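Zeritz Community Help
Robotics and Automation > Student Projects and Clubs

Left hand won't learn to grasp a soft white toy on a white table

Posted by dumden_lab_student
Tags: two-arm robot, soft objects, class project, dataset
3 answers

I'm in a one-semester robotics class and my team has a two-arm setup with five-minute slots booked through the department. Our project is a pick and place task. The left hand picks up a small plush bunny and puts it on a round green plate. The right hand stays near the plate and is supposed to steady the rim if the plate slides. We record demonstrations by teleoperation and then train a policy on them.

We have 33 demonstrations so far. With a hard plastic block in place of the bunny, the same pipeline worked well enough for our midterm check. With the bunny, the trained policy reaches to the correct area and then closes too early or too high. Sometimes it gets an ear and drops it halfway to the plate. Sometimes the fingers close on air and the arm carries nothing over to the plate and opens there anyway.

This is how our workspace is laid out when the left hand is coming in.
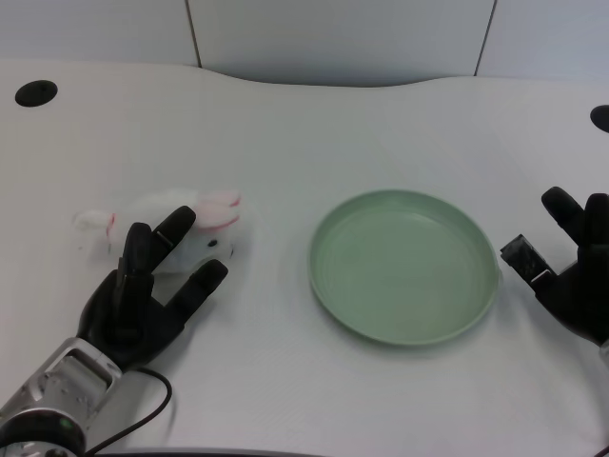

4 min read

The table is white and so is the bunny, apart from the pink in the ears. The camera is at head height looking down. We can't repaint the table because two other teams use it, and the grader wants the same toy and plate that were listed in our proposal, so swapping the bunny for something else is out.

What we have tried:

Training longer. The loss went down and the behavior stayed the same.

Lowering the final grasp height by hand in the replay code. It helped on one starting position and made the others worse, with the fingertips pressing on the table.

Turning up the camera exposure. This was a mistake. The bunny nearly vanished.

The demo is in September, at the start of the next term, and we can still get table time before then. Should we collect more demonstrations or change something in the setup first? We don't have touch sensors in the fingers and there is no budget for them.

Posted by grewal_bench
Marked as accepted

Change the setup first, then collect. If you record more data with the same lighting you will mostly get more of the same problem.

Your exposure is the first thing I would look at. White plush on a white surface only shows up by its shadows, and you washed those out. Go down from the default in small steps until you can see the folds in the fabric on a still image. Then lock the exposure and the white balance. If either is on automatic, it will shift as the black hands come into view, and the bunny will look different at the exact moment the policy needs to judge height.

Next, move a lamp so the light comes in low from one side. You want a definite shadow on the table next to the toy. That shadow is the best height cue you have with a single head camera. Mark the lamp position with tape on the floor so you can put it back after the other teams have been in.

You say you can't repaint the table, but you can ask if a gray cloth or a sheet of matte paper is allowed. In our class it counted as part of the setup and only had to be mentioned in the report. Tape it flat. A wrinkle under the fingertips will cause you more trouble than the white did. Keep it clear of wherever your wrist cable drags.

About the demonstrations themselves. Watch your recordings at the moment of closing and check whether every operator grasps the same part of the bunny. Ours didn't. One person went for the head, one for the middle of the body, and the policy learned something between the two that didn't grip anything. Pick the body, behind the ears, and have everyone do that. Throw out the ones that don't match, even if it leaves you with very few.

Also have the operator pause for a moment with the fingers around the toy before closing, and again after closing before the lift. On hard blocks you can get away with one smooth motion. Plush compresses, and the fingers need to travel farther before they hold anything. If your hand command is recorded as a target position, check that the target is well past the point of first contact. A target that just touches the fabric will hold a block and drop a bunny.

For the empty carry, record some demonstrations that start from a missed grasp: fingers closed, toy still on the table, then open, back up and try again. Without those the policy has never seen a miss and has no reason to do anything except continue to the plate.

Posted by iton_robotics_club

Agree on the lighting. We had a similar task for a club competition and the thing that cost us the most points was the toy's starting pose. We always set it down the same way by habit and the judges didn't. Turn it between takes. On its side facing left, on its side facing right, on its back, and at different distances from the plate.

Do you need the right hand moving at all? If your proposal only says it will be there for the plate, park it and keep it in one position for every recording. It removes half the joints the policy could get wrong. Put a bit of non-slip mat under the plate if it slides.

Posted by palletizer3

just get more data. we had 1000 episodes and it worked fine

Comment from dumden_lab_student

Thanks. I looked through the recordings and we do have two different grasps mixed together, mostly split by who was operating. White balance was on automatic too. The instructor is fine with gray paper as long as we say so in the report. The right hand has to stay because steadying the plate is one of the graded items, but we will keep it still until the bunny is over the rim. We have table time on Sunday and will redo the full set then, with misses included.

Comment from grewal_bench

Do a short test before you redo everything. Record a few, replay them open loop with the toy in the same spot, and see if the hand still picks it up. If replay fails, the problem is in the hand commands and training won't fix it.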